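Wistside Table Goods, release 2
Data card and usage notes
Maintainer: Fatima Onuoha
Last edited: 14/04/2023

Summary

Wistside Table Goods is a set of 3,000 color frames of packaged groceries and small household items on domestic tables. It covers 18 item classes. A subset of 755 frames has hand-drawn outlines and a transcription of the printed text on each package. The remaining frames carry class tags only.

The set was put together for work on reading packaging in ordinary rooms: glossy film, curved metal, labels that wrap out of view, and text that is partly covered by another object. It is not a catalog of products, and the front of a package is often turned away.

What changed since release 1

- The class "drinks" was split into can_single, can_multipack, bottle and carton_drink.
- Transcriptions now keep line breaks.
- The Adebisi group was added. It consists of table frames with drink cans and a shrink-wrapped multipack.
- Duplicate frames in the cereal group were removed. The old file names are listed in removed.txt.
- The field "brand" is now optional and is left blank if the annotator could not read a name on the package.

Contents

frames/ - color frames in JPEG, one folder per group
outlines/ - polygon files for the outlined subset
text/ - transcriptions, UTF-8, one file per frame
classes.txt - class names and short definitions
groups.csv - group name, table surface, item classes present
removed.txt - files dropped between releases

Folder names in frames/ match the first column of groups.csv. The order of files in a folder has no meaning and should not be read as time order.

Adebisi group

Item classes: can_single, can_multipack, tableware, gift_box. Surface: wood, unpainted, with knots. The multipack is Pepsi Max in black plastic wrap with a white "24" on the side panel. Single cans with the same branding have a white band below the rim, printed with the notice "ONLY TO BE SOLD AS PART OF A MULTIPACK". The notice is transcribed in full where it can be read and as a fragment where the curve of the can hides the rest.
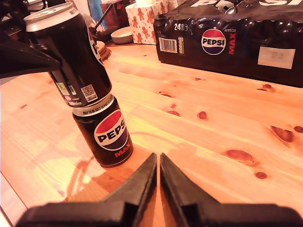
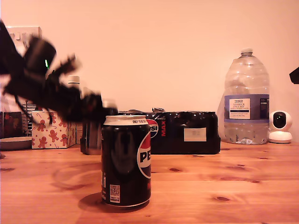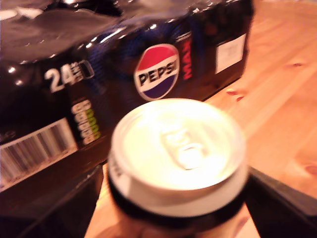
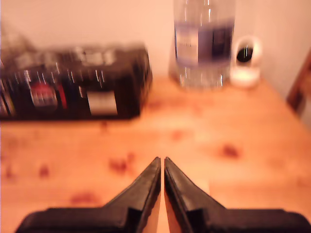 Figure 1. Adebisi group, four frames, wooden tabletop. Pack branding is at least partly legible in the first three; the dark package in the fourth is smeared.

Notes on the Adebisi group

Stacked cans. The first frame in Figure 1 has one can standing on the table and a second can upside down on top of it. Each can has its own outline. Text on the upper can is transcribed in normal reading direction, and the field "inverted" is set to 1. The QR code on that can is outlined and not decoded.

Covered lettering. In the second frame the single can stands in front of the pack and hides part of the logo. The visible letters on the pack are entered as "SI" and those on the can as "PE". Annotators did not complete the word. Users who want the full brand string should take it from the "brand" field.

Lid views. The third frame has a can seen from almost directly above, with a bright, washed-out lid. Frames of this kind are kept in can_single. The outer rim is used as the outline.

Blurred packages. A package that cannot be identified from its own frame is tagged package_unknown, even if a neighboring frame makes the answer likely. The dark package in the fourth frame is handled in this way.

Vertical text. "MAX" runs top to bottom on the side panel of the pack. It is entered as a single line with the field "direction" set to "vertical".

Annotation

Outlines were drawn in Komilent by two annotators. A third person compared the files and sent back any outline that differed by more than the margin set in the project file. Text was typed by hand. The following rules applied in all groups:

1. Type only what can be read in the frame at full size.
2. Use a question mark for a single doubtful character.
3. Use [illegible] for a label that is present but cannot be read. Pale stickers on shrink wrap usually fall under this rule.
4. Barcodes get an outline and no transcription, including the digits.
5. Badges and icons get an outline. Text inside a badge is typed if legible.
6. Highlights on plastic film are part of the package. Do not cut them out of the outline.
7. Reflections of a can on the table surface are not part of the can.

Rule 7 caused the most corrections. On glossy wood the lower edge of a black can and its reflection tend to merge, and early outlines ran too low. They were redrawn in June, before release 1 went out.

Known problems

- Twisted ends of shrink wrap are outlined inconsistently. Some annotators included loose film above the pack and some stopped at the cans.
- White text on black film loses its thin strokes after JPEG compression. Small print near a pack numeral is the usual case.
- gift_box and carton_dry are confused in a few tag files. Patterned wrapping paper was sometimes read as product printing.
- Knots in pine tabletops were tagged as crumbs in part of the Clulline group. A corrected file is in preparation.
- The classes are unbalanced. Cans and cartons are well covered, jars are not.

Suggested use

Text detection on curved and reflective packages, partial-word transcription, and outline work on film-wrapped goods. Split by group when making a test set. Frames in the same group share a table and often the same package, so a random split will give scores that are too high.

The set is a poor choice for estimating how many cans are in a pack. The numeral printed on the wrap is transcribed as text and was never checked against the contents.

Corrections

Send the frame name, the field and the proposed value to the maintainer. Corrections to transcriptions are merged as they arrive - outline corrections wait for the next release.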